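Costume Rental and Masquerade: Frequently Asked Questions

Promaven rents stage, period and character costumes from our shop in Utthorpe. These are the questions we get most at the counter and by email. If yours is missing, send us a note through the contact form.

How long is a rental?

A standard rental is six days, counting the day of pickup. You can add days when you book or while you have the costume, as long as the next customer isn't waiting for it. Call before the return date to ask.

Do I need an appointment for a fitting?

Yes, except for capes, hats and masks. Fittings last 40 minutes and we take the last one at 5 p.m. Wear the shoes you plan to use, or a pair with the same heel height. Hems are pinned to that height.

What comes with a costume?

Each listing has a parts line. Anything on that line is included. Wigs, tights, gloves and makeup are sold separately and can't be returned once opened. Boots are rented as their own item.

Can you change the size of a costume?

We can take in a waist, move a closure, shorten sleeves and raise a hem. All of these are temporary stitches and come out when the costume is returned. We don't cut fabric on rental stock. If a costume is too small through the shoulders, we will suggest a different one.

Can I alter it myself?

Please don't. No glue, no iron-on tape, no safety pins through velvet or satin. If a seam opens while you have it, a few loose hand stitches in matching thread are fine. Tell us when you bring it back and there is no charge.

What is the difference between the Bakine and Ardeleanu lines?

Bakine is our everyday line. It uses cotton and poly blends, most pieces can be machine washed, and sizes run large. Ardeleanu is the formal line — lined coats, boned bodices, heavier trims. Those pieces are dry clean only and need a larger deposit.

How should I pack and store the pieces?

Hang coats and gowns in the bag we give you. Smaller cloth pieces such as sashes, scarves and underskirts can be folded and laid flat. Don't leave them balled up overnight, especially dark fabrics, which show every crease under stage lights. A cool steamer held a hand's width away will take out most wrinkles.
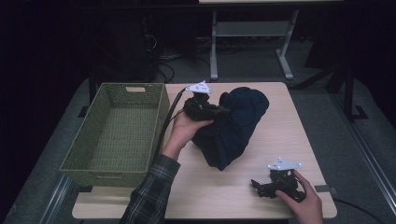
Dark navy cloth on a light wooden table.

Should I wash the costume before returning it?

No. Cleaning is part of the rental price. We would much rather get a costume back dirty than washed at the wrong temperature. If you spill something, blot it with a dry towel and leave the rest to us. Write what was spilled on the return tag.

Do you rent to schools and theater groups?

Yes. Orders of 10 costumes or more get the group rate, and the rental runs for 17 days so that you have time for dress rehearsals. Send a measurement sheet for each performer. We need chest, waist, hip, height, inseam and head. Guesses from T-shirt sizes don't work well for jackets.

When should I book for Halloween?

September. The popular sizes go first, and by the last week of October the walk-in rack is mostly capes and animal suits. A booking is held once the deposit is paid.

Can I bring props?

We don't mind what you carry, but the venue might. Conventions usually post their own prop rules, and many of them want blades and firearms made of foam or soft plastic. Check before you travel. Our own props are tagged at the counter, and the tag has to stay on.

Do you have costumes for children?

We stock child sizes from eight up. For younger children we sell a small range of simple tunics and cloaks, but we don't rent them.

What if I return it late?

The late fee is one day's rental for each day past the return date. It comes out of the deposit. If the costume was promised to someone else, we will call you.

What if something is lost or damaged?

Small things like a missing button or a loose trim are covered. Burns, cuts, paint and lost parts are charged at the repair or replacement cost. The replacement cost for each part is printed on your rental form, so please read it before you sign.

Can I buy a costume I rented?

Sometimes. Older stock is sold off after the holidays, and you can ask us to put a note on a particular piece. Ardeleanu coats are rarely sold.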